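We use cookies to remember your settings and to see which pages people read. Accept all | Manage choices

Wanted: 100 people to keep a sleep diary for the Kitley Night Book

By Fulgencio Manríquez
October

If you have ever lain awake at 4 a.m. wondering whether the rest of the street was lying awake too, we would love to hear from you. The Kitley Night Book is looking for 100 people who will write down how they sleep, how they don't sleep, and what their nights are like at home, for nine weeks this winter. You don't need to be a good sleeper or a bad one. You don't need to be a writer either, and please believe me on that point, as I have read a great many letters that began "I'm no writer" and went on to keep me at the kitchen table well past my own bedtime.

The idea grew out of a set of old household letters in the Massawe Room at our town library. People had written to the local paper one winter in answer to a question about drafty bedrooms, and of course they didn't stick to drafts. They wrote about hot bricks wrapped in flannel, three children to a bed, a father on the night shift who slept in the daytime with a blanket nailed over the window, and the right way to turn a feather tick (there was a real quarrel over that one, and it ran on into the spring). I went in looking for something else entirely and stayed the whole afternoon. When I came out I wondered what people would make of our own nights, many years from now, and I couldn't think of a single place where we were writing them down.

So that's what we're asking you to help with. The finished diaries will be kept in the Massawe Room alongside those letters, and a selection will be printed as a book by Zirkora, a small press that did such a nice job with the Kitley orchard book. 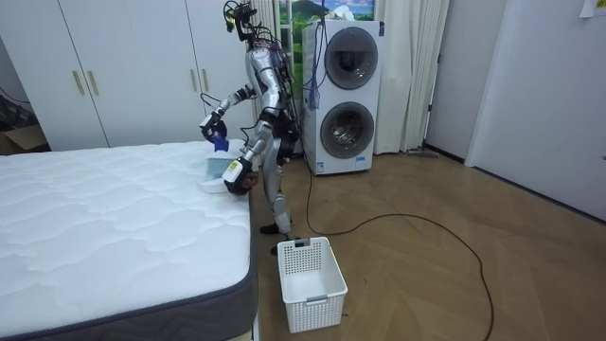 We want all kinds of households. People who live alone, people who share a bed, people who gave up sharing a bed and are much happier for it. Parents of new babies, if you can possibly bear it. Nurses, bakers, drivers, and anyone else who goes to bed when the mail comes. Students in rented rooms. People who sleep in a recliner because of a bad back. People who moved here from somewhere with hotter nights or noisier ones, or from a family where everybody slept in one room and the talk went on until the last person dropped off. If you've got a dog on the bed, put the dog in.

What we would ask of you

Each morning, or whenever your morning happens to be, you write a few lines. When you went to bed, when you got up, what woke you in between. That is the plain part, and it takes a couple of minutes. Then, once a week, we'll send you a question and ask you to write a little more. One week it might be the bed itself: where it came from, how long you've had it, how you look after it, whether you flip or turn the mattress and who taught you to. Another week it might be what you can hear with the light off, or what you do when you've given up on sleep and gone downstairs. Some people will write half a page and some will write four. Both are welcome, though we do ask that nobody's full diary go over 3000 words, for the sake of the people who have to read and type them.

You can write by hand in the notebook we'll give you, type it, or talk into your phone and send us the recording. If English isn't the language you think in at three in the morning, then write in the one you do think in. We'll find a reader.

There will also be three phone calls with Pieter Sibiya, who is looking after the diarists: one at the beginning to get you settled, one in the middle, and one at the end. Pieter is very easy to talk to. He worked nights at the Taketti cannery for a good part of his life and has strong feelings about curtains, which I'll leave him to share with you himself.

The bedding week

I want to say a bit more about the week on beds and bedding, partly for the reason that it was the one our small trial group liked best, and partly because a few of them were shy about it at first. They thought it would be dull. Then one woman wrote about her mother airing the mattress on the porch rail on the first dry day of spring, with the whole family called out to help carry it, and how she still can't smell cut grass without thinking of ticking. A man wrote about buying his first new mattress at the age of fifty-one, after a lifetime of other people's. Somebody else sent a page and a half on fitted sheets, all of it cross.

We'd like to know the ordinary things. How often you change the sheets, really, and what you were brought up to think was decent. Whether you vacuum the mattress or sponge it or have never once thought about it. Whether there's a cover on it. What you do about a spill. Whether you make the bed in the morning, and whether you make it differently when company is coming. Small habits like these hardly ever get written down, and they change faster than you'd think. My grandmother beat hers with a cane beater that hung behind the pantry door, and my own kids had no idea what the thing was for.
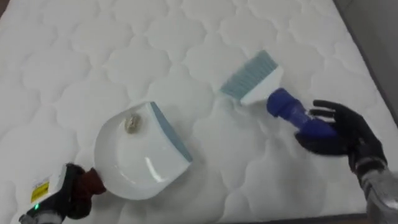
White mattress top with rounded, cloud-like quilting.

If you'd like to add a photo or a drawing of your bed or bedroom, please do. It's entirely up to you, and you needn't tidy up first. Drawings are especially nice. In the trial we had a floor plan on the back of an envelope showing the path one diarist takes to the bathroom in the dark without stepping on the bad board, and I believe that is going in the book whatever else gets left out.

What you'll get

Every diarist who completes the nine weeks will receive $100 as a thank-you, a copy of the book, and an invitation to a supper at the library when it comes out. We know the money doesn't come close to paying for your time, but we felt strongly that there should be some. If you have to stop early, please don't worry or feel you've let us down. Life happens, and we'd still be glad to have whatever you wrote.

Your privacy

You choose how you appear. You can use your own name, a first name, or a made-up one, and you can ask us to leave out anything that would give you away to the neighbors. Before anything is printed we'll send you the exact pages, and you can cross out whatever you like. Diaries can also be closed to readers for a number of years if you'd feel easier that way, and a few people in the trial group chose that.

If you share a room with somebody, please have a word with them before you sign up. They don't have to take part, but they ought to know there's a notebook, particularly if they snore.

One more thing, and it matters. We aren't doctors and this isn't a medical study. We won't be able to tell you why you're waking up or what to take for it. If your sleep is making you ill or unhappy, please do see somebody who can help, and come and write for us as well if you still feel like it.

Who can take part

Anyone aged 18 or over who lives in Kitley or the Taketti district, or who lived here for part of their childhood. Couples and housemates may each keep a diary, and we'd be delighted if they did, so long as they promise not to peek until the end.

How to put your name down

Pick up a form at the front desk of the library, or ask for one to be mailed to you. It's a single page. We ask for your name, how to reach you, what sort of hours you keep, and a few sentences about last night. That last part isn't a test. It just helps us put together a good mix, so that we don't finish up with nothing but early risers.

Forms are due back by the end of October. Pieter will call everyone who applies, including those we can't fit in this time, and notebooks will go out soon after. If you have questions, leave a message for him at the desk, and mention the best time to ring. He's happy to call late in the evening. He is usually up.

Enjoyed this page? Sign up for our newsletter and get the Kitley Night Book news in your inbox. You can unsubscribe at any time.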